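Merkura franchise starter kit: a skeptical second look

I bought the Merkura starter kit because I was two signatures away from opening a mailbox and packing counter in Grornimville and wanted somebody other than the sales rep to tell me what I was getting into. It costs $340. For that you get a workbook, a set of spreadsheets and access to a library of recorded talks.

The workbook is 411 pages long, and I read all of it. A good third is encouragement. There's a whole chapter on whether you have "the owner's mindset," with a quiz that I'm fairly sure can't be failed. I answered it a second time as a person who hates customers and still came out "ready to explore."

The spreadsheets are better. The cash flow sheet made me put in rent, payroll, royalty and the national ad fee month by month, and it showed a much thinner first winter than the brochure did. My complaint is with the numbers it comes loaded with. Sales climb every month from opening day, August included, and anyone who has run a counter in a college town knows what summer looks like. Overwrite every default before you believe the bottom line.

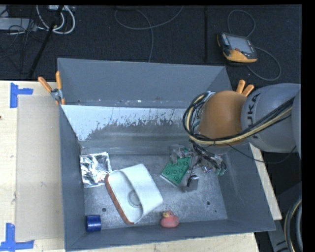
Grey metal bin on a wooden tabletop, with a foil packet at the left.

Then there's the section on reading a disclosure document. I had hoped for real help and got a glossary. It tells you what a protected territory is but never suggests asking how the line gets drawn, or what happens when the parent company sells online to people inside it. I paid a lawyer to ask those things. She found two clauses on renewal that the workbook doesn't mention at all.

I also tried Trirkard, which is cheaper and has only the spreadsheets. They're uglier, and the royalty tab broke when I added a second location, but the starting figures are blank – I prefer that. The Snorradóttir guide gets recommended a lot on owner forums. I found it solid on leases and thin on everything else.

Support from Merkura was polite. I asked where the default sales figures came from and was told they were "based on typical performance." I asked typical of what, and that ticket is still open.

Two stars out of five, both for the cash flow sheet. If they sold it separately for a fair price I'd recommend it. At the full price, put the money toward an hour with a franchise lawyer and call as many current owners as will pick up the phone.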